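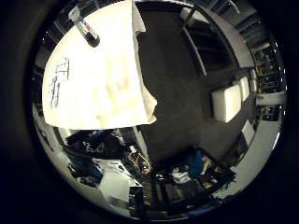
Workshop sort-out at Flarkerley, second weekend of it. Should have been one weekend. Everything had crept into everything else since December and you couldn't get from the door to the sink without moving something, so we finally gave in and started at one end. The big sheet of paper came out early on, creased down the right hand side where it's folded over, marker still lying on it, and it's got blotchy orangey brown patches across the middle that I'm not going to try and get out. It's staying. Little grid drawings down the left are still just about readable. Carpet needs a proper hoover, I know.

More going up as I get to them. Captions done in a rush so forgive the spelling.

The paper pile

Went through the lot. Anything torn right across went in the recycling, anything with drawings on went flat in the plan drawer, anything blank got trimmed and is now scrap for the kids' table at Rarthorpe. They get through tons of it.

Please stop folding the large sheets. Roll them! The tubes are by the door. If you fold one it never lies flat again, you end up with one side flapping about and someone leans a cup on it.

Pens and markers

Tested every single one on the back of an old poster. 30 went in the bin. Dried out, no lid, or lid from a different pen jammed on. The good ones are in the tall tin, the nearly good ones in the short tin, use the short tin for labels on boxes please and save the decent ones.

If you borrow a marker put the cap on till it clicks. It takes a second.

White boxes

Left on the floor for now, next to the shelving. Don't stack anything on them untill we've decided which shelf they live on. I wanted bottom shelf, was outvoted, we are having another think.

Shelving

Staying where it is. We did talk about turning it round to face the bench but it would mean emptying it completly and there just wasn't the day left. Maybe at Christmas when it's quiet.

Heavy things low, light things high, nothing poking out at head height. New rule: label goes on the front edge of the shelf and not on the thing, as the things move and then the labels are wrong.

Cables

Yellow ones left alone, they're on the rack and they're nothing to do with this. Everything loose got coiled, tied with a bit of tape and put in the Kikuchi crate. Extension leads are seperate, hanging on the hooks, longest on the left.

Got a box of odd plugs and chargers if anyone's missing one. Come and rummage before the next tip run or it goes.

The bench

Ha. Well. Half a bench. We did start. It's still a clutter and I've stopped pretending it'll be done by next week. Plan is: clear one end right down to the surface, wipe it, keep that end for paper and cutting only. No glue down there. Other end can be as messy as people like, within reason.

Found while looking for the bench: 2 tape measures, the good scissors (hooray), a bag of toffees best not discussed, the instructions for the Oduvmont trimmer which we bought another copy of last year.

Drawers

Top one screws, middle one fixings that aren't screws, bottom one tape. There were about 400 paper clips loose in the top one, they're in a jam jar now. Bottom drawer still sticks, lift it slightly and pull.

Out the door

Four car loads so far. Two to the tip, one to the charity shop, one to my garage, that last one is temporary and I'd like that in writing. Old noticeboard's gone. Broken stool gone too, it had been mended three times and was starting to feel like a trap.

Still to do

Rest of the bench
Home for the white boxes
Plan drawer labels, I've got the card, just not cut yet
Somebody needs to look at the squeaky hinge
New bin, bigger, with a lid that stays up
500 envelopes nobody ordered, anyone want envelopes? Free, they're the long sort, a bit yellow at the edges but they stick fine

Next session Sat 22 August, from ten, finish when we've had enough. Wear something you don't mind getting dusty. Bring gloves if you've got them and a mug, we're short of mugs again. Parking round the back, mind the low wall.

If you've got pictures of your own from the first weekend send them over and I'll add them on the end. Smaller files please, the last lot took all evening to upload and then two of them came out sideways.

Back to gallery list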